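Bench notebook, January. Fodier gripper kit on trial, second entry

Carrying on from the unboxing notes. Delia Acuña has asked for a yes or no on the Fodier kit before the trial runs out, so this is mostly for her, and for whoever inherits the arm after me.

What they sent: two-finger gripper, wrist camera, controller, a licence for the teaching software (Hesier, bundled, not sold separately as far as I can tell) and a thin manual. Quoted price is 1,266 for the hardware. The licence is another 265 a year, which the first email left out and the second email called "nominal". Ask Delia whether the budget line she had in mind included that. I suspect it didn't.

Mounting took most of the morning. The adaptor plate is meant to fit our wrist flange directly. It does, if you ignore that two of the bolt heads foul the cable exit, so I turned the plate round and rerouted the cable underneath. Works, looks bad. Manual has a drawing of the right way up and no mention of the cable at all.

11.20. Camera calibration. The software asks you to show it the printed grid from five positions and then reports a tick or a cross. No error figure anywhere, not even in the log. I got a tick first go and would have been happier with a number. Did it again with the grid deliberately bent. Also a tick. Have written to Fodier about this. Draft saved in the trial folder in case they say I never asked.

Task for the trial is the kitchen one, because that is what the brochure sells: "teach household handling in an afternoon". You guide the arm by hand, it records, it builds a routine out of your recordings. Their sales page says a handful of demonstrations is enough. The manual, page 34, says to keep adding them "until performance is satisfactory", a rather different promise.

13.45. First recordings. Guiding by hand is pleasant, I'll give them that. The arm is light to push and doesn't drift when you let go. The button for opening and closing is on the wrong side for anyone left-handed, and you end up leaning across the camera to reach it. Pešek's old unit had a button on each side and cost less, though it had no camera and the jaws were hopeless on anything curved.

Which brings me to bowls. The brochure video uses a square tub with a lip on it, and of course it does. A round rim is harder: come in slightly off and the tips slide along it before they bite. Put two bowls next to each other and the jaws have to get one side of a rim without shoving the neighbour. I want to see it manage that with green and blue side by side before I believe a word about households.
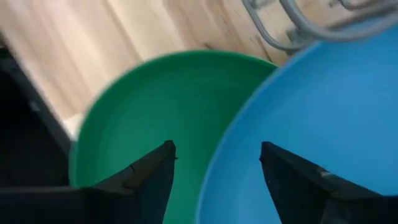
The other thing to settle is what the camera view is worth during the approach. Close in, the fingers take up a lot of the bottom of the picture, and that is the part you most want to see when judging the last bit of travel. Moving imagery is soft as well. I can't find an exposure setting in Hesier. There is a slider called "clarity" which seems to sharpen the preview and leave the recorded files alone. Compared two files with it at each end and could not tell them apart.

Itix offer a similar kit with the camera set further back on a bracket. Dearer, and the bracket would catch on our shelf, but worth asking for a loan before we sign anything.

Where I've got to: decent mechanics, comfortable to guide, software I don't trust yet. Leaning no at the full price.

To do:
Chase Fodier on calibration error and exposure.
Ask if recordings can be exported once the licence lapses. Get it in writing.
Spare fingertips, price and lead time. Not on the quote.
Repeat the bowl approach at half speed, same start position, and keep every file including the bad ones.
Put the 4 mm key back in the drawer. It's in my coat.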